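Posted in March, 9:40 pm
by cottonloop

Towel folder drops out at the press step, every time near the end of a batch

Hi all! First post. I've been building a towel folding cell in my spare hours and I love it more than is reasonable. It's two small Nalico arms over a wooden counter, running the Menari controller, and it learns the fold from recordings of me doing the job by hand. For the first half of a batch it is a joy to watch. It picks up, halves, halves again, slides the towel toward the front corner, and then both grippers come down to flatten it.

That last move is where it goes wrong. Somewhere after the 14th towel the left arm pushes too hard, the controller throws a force fault, and both arms go limp. Limp! The left one fell on the counter and I had my hand near it at the time. No harm done, but it gave me a real fright and I haven't run it since.

What I do by hand is simple enough. Both palms flat, one on each half of the stack, fingers spread, and lean in a little.
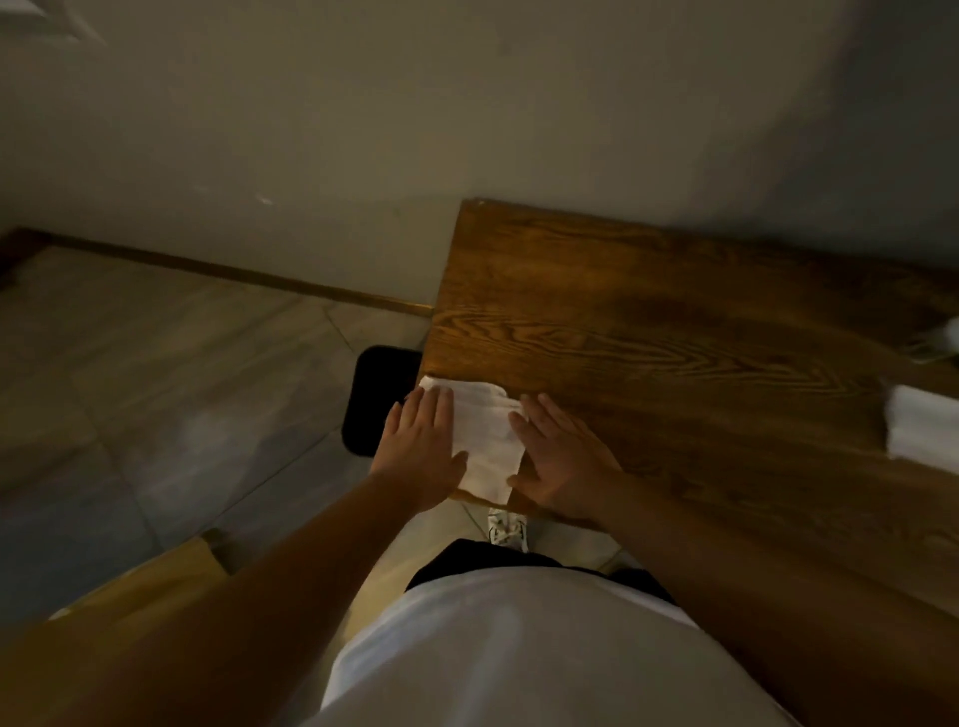 My force limit is set at 100 and the fault log says the left arm hit 200 just before it let go. I've tried slowing the whole thing down and it only faults later. The right arm never complains. Any ideas? I'd love to get back to it, but I want to fix the falling part first.

Posted by gristmill_ok, 10:15 pm

turn the limit up. mine came set way too low

Posted by Orbán Bench, 11:05 pm

Please don't turn the limit up, at least until you know why it's climbing! What a great project though, I'm jealous.

You have 2 problems here and the falling one comes first. On a force fault your controller is cutting motor power, and small arms with no brakes will drop when that happens. Look in the safety settings for what the fault does. If yours offers a controlled stop that holds position, pick that, and then test it with nothing under the arms and you well clear. Keep a real stop button within reach too, one that works even if the software has hung. It may still drop the arms when you hit it, so put a soft block under each elbow before you go near them. And don't put your hands in there while it's live, not even to straighten a corner (I've done it, we've all done it, stop doing it).

Now the fun part! A fault that shows up late in a batch and only on one side sounds to me like drift. Either the left arm's zero is wandering as the motors warm up, or the arm is slipping a little at its mount. Let it run half a batch, stop it, cut the power, and check the mounting bolts by hand. If they're tight, power up again with everybody clear and read the left force sensor with the arm touching nothing. If it doesn't say zero, you've found it. Re-zero between towels and see whether the fault goes away.

One more thing. If your program presses down to a fixed height, a thicker fold will push the force up all by itself. Have it come down slowly and stop when it feels the towel.

Posted by wren_at_cenutstead, 7:30 am

Seconding the drift idea. We had the same thing at the Cenutstead makerspace on a shirt folder, and it was a cable! The sensor cable on one arm ran along the upper link and got tugged a bit more every cycle until the reading jumped. Give it more slack and tape it well away from the elbow. Also check which way your towels go down, if the thick folded edge always ends up on the left then that side is going to feel more push than the right no matter what.

Posted by cottonloop, 6:20 pm

You're all wonderful. Fault action was set to "power off", so I've changed it to hold and it held on three empty tests. Bolts are tight. The left sensor reads well off zero after a warm run, and the cable does look stretched now that I know to look! Rerouting it tonight, and no towels until that's done.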